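Call for Participants: Household and Shop-Floor Task Study

The Primitz Center for Applied Automation invites applications from adults who wish to take part in a paid study of everyday manual work. The study compares the way people and machines carry out ordinary chores in the home and on the shop floor, and asks which of those chores can be handed to a machine at the present stage of the technology. It is conducted by the Center in partnership with Drelteck, which supplies the shelving and store fixtures, and is directed by Dr. Niloufar Dehghan.

Background

Machines have performed repetitive factory work for decades. Chores are a different matter. A kitchen drawer is seldom arranged the same way twice, and a store shelf changes every time a customer touches it. Published demonstrations tend to show a single task under favorable conditions, and they give employers and households little basis for judging what a machine could do for them on a normal working day. The Clemis Study was set up to provide that basis. Its tasks are drawn from two lists, one for the home (folding towels, loading a dishwasher, wiping a counter, putting away groceries) and one for the store (restocking, straightening displays, removing damaged packages, sorting returns).

Who May Apply

The Center seeks 156 participants. Applicants must be 21 years of age or older and able to stand for the length of a session, with short breaks. They must be able to lift a box of ordinary grocery weight to shoulder height. Half of the places are reserved for persons with paid experience in retail, stockroom, janitorial or housekeeping work. No technical background is required. Persons employed by the Center or by Drelteck, and members of their households, are not eligible.

What Participants Will Do

Each participant attends five sessions at the Center's facility on Panagiotou Avenue. In the first three, participants complete tasks from the two lists at their own pace. In the fourth, they watch a machine attempt the same tasks and complete a written rating form — speed, care and finished result are rated separately. The final session is an interview with Marjan Rostami or Pejman Tabrizi of the research staff, who will ask which parts of each task the participant considers difficult and why.

Participants do not operate or repair the equipment. Staff members are present at all times, and a participant may stop a task or leave the study at any point without losing payment for sessions already attended.

Payment

Participants receive $20 per hour, paid by check at the close of each session. Parking is free of charge. Bus fare will be repaid on presentation of a receipt.
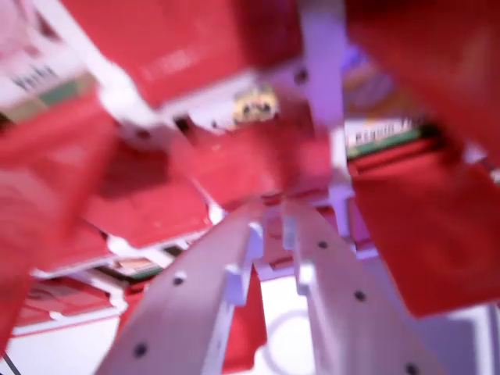 Can a machine restock a store shelf without help today?

Only in part. Machines can pick up and place many rigid packages when the spacing is known in advance, but mixed stock, soft bags and crowded shelves still call for a person, and the study is intended to record where that line falls for each task on the list.

How to Apply

Application forms are available at the front desk or by mail from the Office of Participant Services, to the attention of Imtiaz Khondokar. Completed forms should state the applicant's work history, the list of tasks preferred (home, store or either) and the hours at which the applicant is generally free. Two references are requested from applicants seeking a reserved place — a former supervisor or coworker is acceptable.

Review of applications begins on 2019-06-19 and continues until all places are filled. Sessions are expected to run through October. Applicants who require an accommodation, or who wish to receive the form in large print, should contact Jamshid Esfahani at the same office before applying.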